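Open day at the Trastard test garage, Droltville
June 2022
Filed under: Visits

I went to the Trastard open day expecting a sales pitch and mostly got one. The company fits its self-driving kit, which it calls Koppel, to ordinary cars and sends them out on public streets with a safety driver. In February one of those cars braked hard on a residential street with nothing in front of it and was hit from behind at low speed. The invitation promised a "frank session" about that, so I took a Friday off and went.

Coffee was at nine, the frank session at half past eleven. In between we were walked through the garage, where two cars were up on lifts and a man with a tablet told us how many sensors each one had. I asked which version of the software was on them. He said he'd have to check, and I didn't see him again. 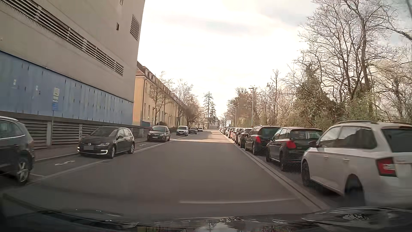
False braking is an old problem, and Trastard's account of its own case took seven slides. The short version is that Koppel decided a parked car was pulling out, gave it a very high score for one moment, and stopped. The score was gone before the car behind had arrived. Streets with cars parked down both sides are hard for any system of this kind, I accept that. There was a black Golf on the left with its bright daytime running lights, parked and facing the test car, and I can see why a computer might take an interest in lights like that. A person would also take an interest, and would probably ease off a little. Koppel has no setting for easing off a little once the score passes the limit. It goes straight to full braking. When somebody in the second row asked why, the answer was that full braking is "the conservative choice." Conservative for whom, I wanted to know. The driver behind had a stiff neck for a week, by Trastard's own telling.

The fix was made by Storora, which supplies the part of the software that tracks other vehicles. It now has to see the same movement several times before it calls for a hard stop. Fine, but that means it waits longer when a car really does pull out. I asked how much longer. The engineer gave a figure of around 200 milliseconds and said it had no effect on safety. I asked how they knew, and was told about 700 hours of recorded driving played back through the new version.

Playback is cheap and I don't object to it. But in playback the other cars do what they did on the day, whatever Koppel does. You can't learn from it whether the driver behind would have hit you. 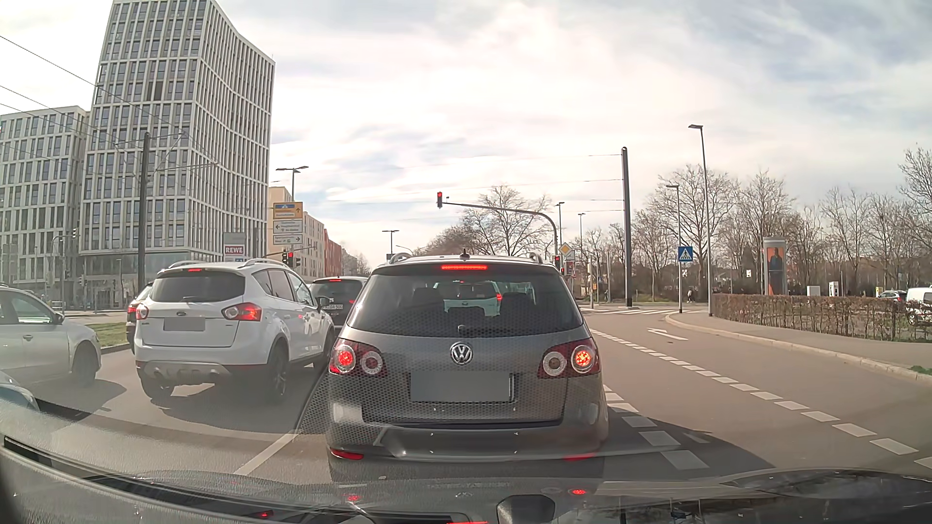 The other thing I wanted to hear about was the handover. In February the safety driver had a foot near the pedals and still couldn't cancel the stop in time. The log shows the override being pressed after the bump. Trastard lists this under "driver response" in its report, which puts it on the driver. I'd have put it under design. The override is a button on the center console, and you have to hold it down before it does anything. Two of us asked if that had changed. It hasn't. It is "under review."

They did show some street footage at the end, and I'll give them credit for picking dull stuff. Waiting at a red light behind a gray Volkswagen with its brake lights on is most of what driving in a city amounts to, and Koppel seems to have been tried on plenty of it. What I'd like is the clip from February, uncut, with the scores on screen. We were told it can't be shown while the insurance claim is open.

Lunch was sandwiches. Rides were offered afterward on a closed loop behind the garage, with no parked cars on it. I had a turn. It was smooth. The line for a second go was long, so I walked back to the station.

If you're thinking of going to the next one, bring your questions in writing and ask for the full incident report at the front desk. I got a two-page summary and a pen.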